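빨래 개는 시간이 달라졌다, 플리크홀름(Plikholm) 바구니 9주 사용 후기

저는 빨래 돌리는 건 좋아하는데 개는 건 정말 싫어하는 사람이에요. 세탁기 돌아가는 소리 들으면서 커피 마시는 건 얼마든지 하겠는데, 다 마른 옷이 산처럼 쌓여 있으면 일단 소파에 던져 놓고 모른 척합니다. 그러다 소파에 앉을 자리가 없어지면 침대로 옮기고, 잘 때 되면 다시 소파로 옮기고요(다들 이러시는 거 맞죠?). 그래서 올해는 마음먹고 빨래 정리용 물건을 좀 바꿔 봤습니다.

산 건 플리크홀름의 올리브그린색 직사각 바구니예요. 숭숭 뚫린 짜임에 손잡이 구멍이 있는 흔한 모양이고, 스칼로라(Skalora) 온라인몰에서 두 개 묶음으로 주문했어요. 적립금 1,686원 탈탈 털어 쓰고 배송비는 따로 냈습니다. 7일 걸려서 왔는데, 급한 물건은 아니었으니 그건 넘어갈게요. 협찬 아니고 제 돈으로 샀습니다.

처음 꺼냈을 때 인상부터 말하자면, 색이 생각보다 훨씬 예뻐요. 상품 페이지에서는 국방색에 가까워 보여서 살짝 걱정했거든요. 그런데 막상 밝은 회색 상판 위에 올려 두니까 차분하고 부드러운 올리브색이라 옆에 뭘 놔도 안 튑니다. 저는 색깔 있는 옷이 많은 편이라 바구니까지 알록달록하면 정신이 하나도 없어요.

요즘 저의 개기 난이도 기준은 라벤더색 옷이에요. 조직이 골지인 부분이랑 매끈한 부분이 섞여 있는데, 이게 개는 사람 입장에서는 은근히 골치 아파요. 매끈한 쪽은 손에서 자꾸 흘러내리고 골지 쪽은 혼자 도톰하게 올라와서 각이 안 잡힙니다. 대충 접어 넣으면 다음 날 꺼냈을 때 구김이 그대로 남고요.
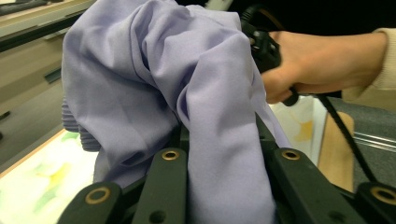 그래서 이런 옷은 꼭 상판 위에 넓게 펴 놓고 개야 해요. 예전에는 바닥에 쭈그리고 앉아서 갰는데, 허리도 아프고 머리카락도 붙고(청소를 하고 개면 되지만 그걸 할 사람이면 이 고민을 안 하죠) 결국 반쯤 하다가 포기했어요. 서서 개기로 하니 바구니 크기가 중요해지더라고요. 너무 크면 상판을 다 차지해서 옷 펼 데가 없고, 너무 작으면 수건 몇 장에 끝나니까요. 플리크홀름은 그 중간을 잘 잡았어요. 왼쪽에 두고 오른쪽에서 개서 넣으면 동선이 딱 맞습니다. 저는 오른손잡이인데 왼쪽에 두는 게 훨씬 편했어요. 오른쪽에 뒀을 때는 옷 펼치다가 팔꿈치로 계속 쳤거든요.

짜임 얘기도 해야죠. 옆면이 뚫려 있는 게 저는 정말 마음에 들어요. 살짝 덜 마른 양말 같은 걸 넣어 둬도 마음이 좀 놓이고, 뭐가 들었는지 옆에서 대충 보입니다. 예전에 쓰던 안드레아디스(Andreadis) 뚜껑 바구니는 사방이 막혀 있어서 뭘 넣었는지 까먹기 일쑤였어요. 한 번은 여름 이불 커버를 거기 넣어 놓고 12월에 찾았습니다. 뚜껑이 있으니까 다 정리된 줄 알았던 거죠.

다만 뚫린 짜임에는 단점도 있어요. 올이 성긴 니트를 급하게 꺼내면 가끔 걸려요. 제가 두 번 당해 봤는데 한 번은 그냥 빠졌고, 한 번은 회색 가디건 소매 올이 삐죽 나왔습니다. 그 뒤로 니트는 제일 위에 올리거나 아예 다른 바구니에 넣어요. 그리고 먼지! 구멍마다 먼지가 앉습니다. 물티슈로 닦으면 구멍 안쪽이 안 닦여서 저는 욕실에서 샤워기로 한 번 훑고 뒤집어서 말려요. 금방 끝나긴 하는데 귀찮은 건 귀찮은 거예요.

손잡이 구멍은 반반입니다. 옷만 담았을 때는 아무 문제 없어요. 한 손으로 들고 다른 손으로 문 열고 다 됩니다. 그런데 욕심내서 청바지를 꽉꽉 채우면 손가락 닿는 데가 좀 눌려요. 가장자리를 조금만 더 둥글게 해 줬으면 좋았을 텐데. 저는 그냥 두 손으로 들거나 두 번에 나눠 옮기는 쪽으로 타협했어요.

같이 산 것도 하나 있어요. 그리키아(Grikia)에서 나온 은행잎 무늬 천인데요, 흰 바탕에 연두색, 연한 주황색, 노란색 은행잎이 찍혀 있어요. 원래는 식탁에 깔려고 샀습니다. 그런데 깔아 보니까 식탁보다 빨래 갤 때 바닥천으로 쓰는 게 훨씬 낫더라고요. 상판이 매끈해서 얇은 옷은 개다가 쭉쭉 밀리는데, 천을 한 장 깔면 안 밀립니다. 문제의 라벤더도 이 위에서 하면 훨씬 얌전해요. 흰 바탕이라 머리카락이나 보풀이 눈에 잘 띄는 것도 좋고요(보이는 게 싫은 분도 있겠지만 저는 떼는 재미가 있어요).

이 방법은 티루워크 와코(Tiruwork Wako) 언니한테 배웠어요. 언니네 놀러 갔더니 식탁에 천을 깔고 그 위에서 셔츠를 개고 있는 거예요. 왜 그러냐고 물었더니 "너는 미끄러운 데서 글씨 쓰니?" 이러는데 너무 맞는 말이라 바로 따라 했습니다. 언니는 더 도톰한 누빔 천을 쓰는데, 저는 접어서 바구니에 같이 넣어 두려고 얇은 걸로 골랐어요. 두꺼운 천은 보관이 또 일이잖아요.

자리 배치도 몇 번 바꿔 봤는데, 결국 바구니는 왼쪽, 천은 오른쪽으로 정착했어요. 개야 할 옷은 천 끝에 걸쳐 놓고 하나씩 끌어와서 펴요. 천을 상판 전체에 깔면 바구니 밑에 천이 깔려서 당길 때마다 바구니까지 딸려 오거든요. 그래서 딱 오른쪽 절반에만 깝니다. 별것 아닌데 이렇게 하니까 속도가 확 붙어요.

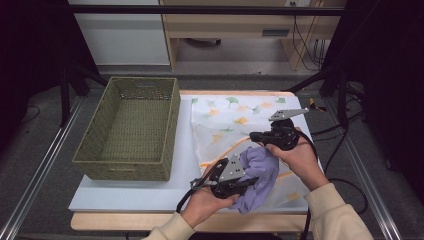

은행잎 천 세탁은 여러 번 해 봤는데 무늬는 아직 멀쩡해요. 찬물에 울코스로 돌리고 그늘에서 말렸습니다. 처음 빨았을 때 아주 살짝 줄었는데 바닥천으로 쓰는 데는 상관없었어요. 식탁보로 딱 맞게 쓰실 분은 한 치수 크게 사세요. 다림질은 안 해도 되긴 하는데, 접은 자국이 있으면 그 위에서 개는 옷도 삐뚤어지는 느낌이라 저는 손으로 쓱쓱 펴고 시작합니다. 흰 바탕이라 커피는 절대 금지! 저는 벌써 구석에 한 방울 흘렸고요, 주방세제로 문질러서 거의 뺐습니다. 거의요.

다시 바구니로 돌아가서, 9주 쓰는 동안 모양이 틀어지거나 주저앉진 않았어요. 두 개를 겹쳐 놓으면 부피가 확 줄어서 세탁기 옆 틈에 쏙 들어갑니다. 단, 겹쳤을 때 너무 꽉 맞물려서 뺄 때 힘을 좀 줘야 해요. 처음엔 안 빠져서 당황했는데 사이에 얇은 수건 한 장 끼우니까 잘 빠졌습니다. 바닥도 미끄럼 방지가 따로 없어서 상판에 바로 올려 두면 살살 밀려요. 옷이 어느 정도 차면 괜찮은데 비어 있을 때가 문제예요. 저는 다이소에서 산 투명 고무 스티커를 모서리에 붙일까 하다가 계속 까먹고 있어요.

가격은 솔직히 싸진 않아요. 비슷한 크기의 바구니를 훨씬 저렴하게 파는 데도 많고, 기능만 보면 그걸로도 충분할 거예요. 그래도 매일 보는 물건이라 색값을 냈다고 생각하기로 했어요. 올리브색 말고 아이보리랑 진회색도 있는데, 진회색은 먼지가 더 잘 보일 것 같아서 뺐고 아이보리는 청바지 물들까 봐 뺐습니다.

추천하느냐고 물으신다면, 옷을 서서 개는 분, 그리고 개고 나서 바로 옷장에 안 넣고 하루쯤 바구니에 두는 분(저요)한테는 추천이에요. 개어 둔 상태로 방에 나와 있어도 덜 지저분해 보이거든요. 반대로 빨랫감을 가득 담아서 계단을 오르내리는 분이라면 손잡이가 아쉬울 거예요. 니트가 많은 집도 조금 고민해 보시고요. 은행잎 천은 집에 안 쓰는 면 식탁보가 있으면 굳이 안 사셔도 되는데, 무늬가 취향이면 말리지 않겠습니다. 저는 한 장 더 사려고 장바구니에 넣어 놨어요.

별점은 바구니가 별 네 개, 천이 별 네 개 반. 바구니에서 깎인 별 하나는 손잡이 반, 먼지 반이에요. 라벤더 옷은 여전히 개기 귀찮지만 이제 소파에서 자고 있진 않습니다. 혹시 골지 부분 각 잡는 요령 아시는 분 계시면 댓글로 좀 알려 주세요. 안으로 접는 것도 해 보고 돌돌 마는 것도 해 봤는데 둘 다 마음에 안 들어요!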